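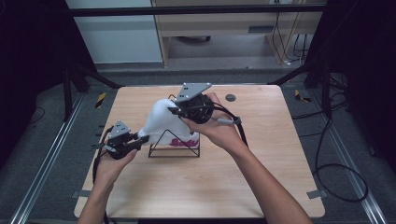

Grekley

Soleck hand-held gripper pair

I'm so pleased with how these have come out! The Soleck is a pair of grippers you hold yourself, one in each hand, for teaching a home-built arm what a job looks like before you ever bolt it to a bench. Each has a round black body that sits in the palm, stubby jaws, and a flat grey metal plate on top, triangular and drilled with small holes – handy for whatever you want to fix there.

Cloth is my favourite thing to try them on. White fabric over a little black wire stand makes a lovely awkward target, all bumps and folds, and you can pinch one end with the left jaws while the right works up at the top corner.

Every gripper has its own cable, so run it back along your forearm and leave plenty of slack. The pair weighs 707 g without cables and the jaws open to 70 mm. Build time was two evenings in the shared workshop (plus one more for a plate I drilled wrong). Parts list and drawings come with the kit, and spare jaws are sold singly.

Recently added
Louro jaw pads, set of four
Pristamitz cable clips
Soleck spare top plate
Louro bench stand, 42 cm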